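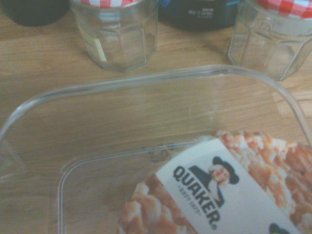

1 min read

Re: council vote on the Sollero site

Hi all,

I went back through the minutes after reading this and did a bit of sorting, so bear with me!

> Does anyone know how the Janetcombe members split on the Sollero
> planning vote? My neighbour says they all backed it, but the
> paper made it sound closer than that.

They didn't all back it. Seven of them voted against (I had to read the list twice, the clerk puts the names in no order at all) and most of the Zindthorpe members voted for. The motion still got through quite comfortably - 30 in favour, if you include the chair.

What surprised me was the ward angle. I'd expected a straight party vote, and it was much more about how near people live to the bypass. You can see the same thing in the June consultation, where 833 replies came in and about 600 of them were from the Janetcombe side. Zindthorpe hardly bothered, which I suppose tells you how worried they are over there.

The Ó Ceallaigh amendment on bus stops was taken on a show of hands, so there's no list for that one. Very annoying, as it's the bit I wanted to see. If anyone was in the gallery and made a note, please send it to me off list and I'll add it to my spreadsheet.

Happy to share the spreadsheet as well - it's a bit of a mess, but the ward totals are right.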